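Ticket: Shipping quote wrong for one product
Status: Closed
Opened by: Liya Negussie, Gukatitz Home
Component: Lemma shipping calculator
Priority: Normal (changed from Urgent, by you, not by me)

Liya Negussie, 8:52 AM

Our store sells an oval basket called the Sollulska. It's a basket. A grown person can lift it, and so can most children. Since the September update, Lemma has wanted to send it by truck.

A customer in Brusulberg put one in her cart last night and was offered a single shipping choice: freight, one pallet, with a liftgate at the delivery address and an appointment. She wrote to ask if she needed to be home for it. I told her I'd look into it.

Steps to reproduce:
Open the store in a private window.
Add one Sollulska oval to the cart.
Enter any address in the country.
Try to find the regular ground option.

Expected: ground shipping, one small box.
What I get: a truck.

The listing hasn't been touched since we published it. Same title, same pictures, same price.
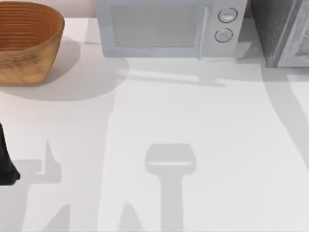

Sollulska oval, counter view with microwave.

Things I've already tried, to save us both a morning: cleared the cart, cleared the browser, used a different browser, used my phone, logged out, logged back in, turned the Lemma add-on off and on. After that last one it also offered me weekend freight.

Liya Negussie, 9:20 AM

Adding to my own ticket while I wait. I tried two baskets in one cart. It still quotes freight, but the price goes up and I get a note saying "Your shipment may require a loading dock." I tried a basket plus a dish towel. Freight. The dish towel alone ships in an envelope, as it should.

I also tried shipping the basket to our own warehouse, from our own warehouse. Freight, three business days.

Lemma Support, 10:05 AM

Thank you for contacting Lemma. Have you tried clearing your browser cache? Our help article "Why are my rates different?" may resolve your issue. If we don't hear from you we'll mark this ticket as solved.

Liya Negussie, 10:07 AM

You're hearing from me. Please don't mark it as solved. I've read the article. It says rates may be different because rates can change.

Here is what I found in the rate log, which I can open but apparently am not meant to enjoy. The line for the basket says:

weight 665, unit (blank), class FREIGHT, rule "over 70"

The basket weighs 665 grams. I put it on the scale again to be sure, because at this point I was starting to doubt the basket. I'd like to know what number you think 665 is, and of what.

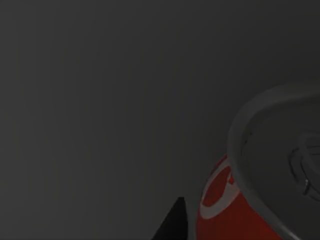 Robel Chala came on at 10:40 and asked for the product's raw export row, the store's default weight unit, and whether anybody had run a bulk import lately. He added that the freight rule kicks in at 70 kilograms, so if the calculator was reading grams as kilograms, it was doing exactly what it had been told to do, and that he understood this was not a comfort.

Liya Negussie, 11:15 AM

It was not, but thank you for being a person.

Raw row is attached. Default unit for the store is kilograms. I didn't set it to kilograms. Desta Berhe might have, back when we opened the account, and Desta is on leave and has wisely left her laptop at home. We've always entered small goods in grams with the unit spelled out on each product, and until September that worked fine.

As for a bulk import: yes. Ayana Workneh ran one in September to fix the spelling of "cotton." She used the template from your help center. She'd like it noted that cotton is now spelled correctly throughout.

Robel Chala, 11:48 AM

Found it, I think. The old template has a column called "weight_unit." The September version calls it "unit_of_weight." If you export with the old heading and import with the new template, the importer doesn't recognize the column and leaves the field blank. It doesn't warn you. A blank unit falls back to the store default. In your case that turns 665 grams into 665 kilograms.

I've asked the import team why there's no warning. They said there is one, but it goes to a log that was retired.

Could you check whether other products have the same blank? There's a filter under Products, then More, then Even More Filters.

Liya Negussie, 12:30 PM

I assumed that menu name was a typo. It's not.

There are 7 products with a blank unit. The rest were entered in kilograms all along, so the blank does them no harm, or they were added after the import. The affected ones are all small goods. One is a set of paper napkins listed at 200, which by your math makes it the heaviest napkin set on the market. We've sold none since September. I'd put that down to people not liking the pattern, and I owe the pattern an apology.

I opened the basket product, picked "grams" from the list, and hit Save. The page says Saved. The preview shows 665 g. The cart still says freight.

So now the store, the preview and my kitchen scale all agree on what the basket weighs, and the only holdout is the part that charges money.

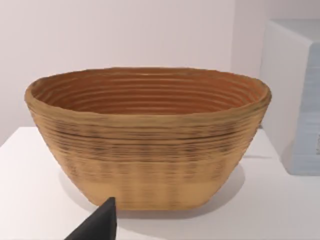
I waited half an hour in case it needed time to reflect. No change. I then edited the description by adding one space at the end, saved, and took the space out again. No change. I duplicated the product, and the duplicate ships ground at the normal price. I'd rather not replace the original, as it has all the reviews on it, including the long one.

Robel Chala, 1:22 PM

The duplicate working is useful. Lemma keeps its own copy of each product's shipping class and only rebuilds it when the weight number changes. You changed the unit, but 665 is still 665, so it didn't see anything to do.

Please try this on the original:
Change the weight to 666 and save.
Change it back to 665 and save.
Go to Shipping, then Maintenance, and press Rebuild Classes.
Wait until the spinner stops. It may look stuck near the end. Leave it.

Don't press Rebuild Everything. It's right next to it and the same color.

Liya Negussie, 1:50 PM

Did all that. The spinner stopped at 1:46. I did not press the other button, though I gave it a look.

Basket to Brusulberg: ground, one box, normal price. Two baskets: ground. Basket and dish towel: ground. Basket to our own warehouse: ground, and still three business days, but I'll let that one go.

I've done the same for the napkins and the others. Lensa Tamiru placed a real order from her own account to be certain, and the label printed with the right weight on it.
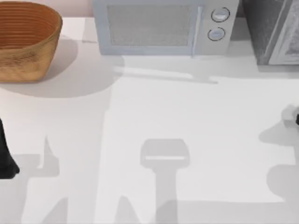
Sollulska oval, counter view.

Still open, from my side:
Can the importer warn people about a column it doesn't know?
Can the September template be fixed or at least get a note on the download page?
The customer in Brusulberg got an automatic email from you at noon asking her to confirm her loading dock hours. Can someone make that stop?

Robel Chala, 2:35 PM

The emails are stopped for that address and I've canceled the freight request. The template note goes up today. The importer warning is filed as a feature request, which I know isn't what you'd call it. I've linked your ticket to it, so you'll get a notice when it moves.

Liya Negussie, 2:41 PM

Fine by me. She did reply to the email, by the way. She gave them her hours. You can close this one.

Lemma Support, 2:42 PM

This ticket has been marked as solved. Related article: "Why are my rates different?"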